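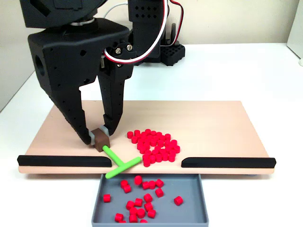 Plavberg Animal Shelter - kennel block inspection, with comments
Inspector: Lilla Szilágyi
Accompanied by: Dezső Vincze, kennel lead
Date: 23/10/2020

1. Perimeter fence and gates
Pass, barely. The back gate latch holds if you lift it and push. I was told everyone on staff knows the trick. I doubt the weekend helpers do. Replace the latch.

2. Kennel runs, drains and flooring
Fail. Run 7 drains toward the bedding. The March report said this was fixed. I poured a bucket of water and watched it go the wrong way.

3. Intake and quarantine
Fail. Strays brought in by neighbors are supposed to be kept apart until a vet sees them. The quarantine door was propped open with a food bin. "Just for cleaning," according to Dezső. No mop in sight.

4. Scan for microchip on arrival
Pass. Scanner works. The log says every dog was scanned, all in the same pen and the same handwriting, so I would like to see it filled in as dogs come through the door.

5. Bite and injury log
Incomplete. No entries since March. A shelter that takes in dogs with fight wounds and has no nips or scratches to report for that long is either very lucky or not writing them down.

6. Medication cabinet
Pass. Locked, key on Veronika Szűcs. Two tubes of ear ointment past date, thrown out while I stood there.

7. Fire extinguishers and exits
Pass on extinguishers. East exit partly blocked by donated crates - moved during the visit, and I expect they have moved back.

8. Food storage
Pass. Bins sealed, no droppings. Invoice from Farkas for 1,223 dollars covers the new bins and shelving. I counted the bins and they match.

9. Heating
Not tested. Staff say it works fine. Show me on a cold morning.

Overall: conditional. Items 2 and 3 to be put right before any new intake. Photos of the drain will not do, I want to pour the bucket again.

Copy to: Barnabás Erdős, Levente Nyitrai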